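Speaker notes: Rest hours and the cabin crew who look after children on board
Laimutė Paulauskas
Crew welfare afternoon, Purkgate, 2022-07-14

Slide 1. Good afternoon. Thank you for coming after such a heavy lunch. I worked nine years at sea, first in cabins, later in the children's club, and now I work on land for Tondus, where I make duty rosters for three ships. I speak slowly, so please stop me if something is not clear.

Slide 2. What I want to talk about. Everybody in this room knows the rules on rest hours. My subject is smaller. I want to talk about split shifts in hotel departments, and what happened when we changed them on one ship, the Sampaio.

Slide 3. The old roster. Read the example day from the slide, do not hurry. Start at 07:00, stop at 11:30, again from 14:00 to 17:00, and again from 19:00 to 22:30. On paper the rest is enough. In practice the person eats, washes a uniform, stands in the line for the crew laundry, and sleeps perhaps one hour in the afternoon. Ask who in the room has worked such a day. Wait for the hands.

Slide 4. What the crew told us. In March we gave a short form to the crew of the hotel department. We received 100 forms back. The most common complaint was the second break, the one between 17:00 and 19:00. It is too short for sleep and too long to wait in the mess. The second complaint was boat drill in the middle of the long break. I had expected food or cabins to be first, and I was wrong.

Slide 5. The new roster. We joined the afternoon and evening parts for 32 people, as a trial. They had one long break in the middle of the day and then worked until the end. Matvii Nechyporuk, the hotel manager, agreed to move the department meeting from 15:00 to 13:45 so that it touched the work time. (If Matvii is in the room, thank him here.)

Slide 6. The cost. Be open about this one. We needed cover at dinner time, and for two weeks the restaurant was short of hands. The supervisors were not happy with me. We then borrowed two people from the housekeeping night team, and later the office approved two new contracts.

Slide 7. The children's club. It is a special case because the hours follow the parents. When the parents go ashore, the club is full. When there is a show, the club is full again. The youth staff also clean after closing, and this cleaning was never in the roster.
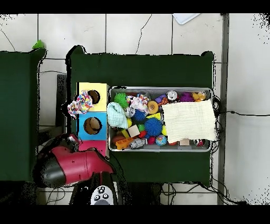
We measured the closing work for one week and it took nearly 150 minutes in a day, if you put the three closings together. All of it was done in the person's own break. So we wrote it in as duty time. The payroll system, Trutance, did not have a code for it, and we had to ask for one. It came after five weeks.

Slide 8. Things I would do in another way. I would speak with the restaurant supervisors before the trial and not on the day of it. I would not start in a week with four ports. I would print the roster on paper also, as the crew screen near the mess was out of order and people were coming to my door at midnight.

Slide 9. Questions I usually receive. Can this work on a smaller ship? I think yes, but I have not tried it. Did people lose overtime? Four persons lost a little, and we spoke with each of them. Does the captain need to sign? With us, the staff captain signed.

Slide 10. My email is on the last page of the handout. The blank form in English and Tagalog is on the table by the door, please take one. Coffee is at 15:30, and after it the session on shore leave begins in the same room.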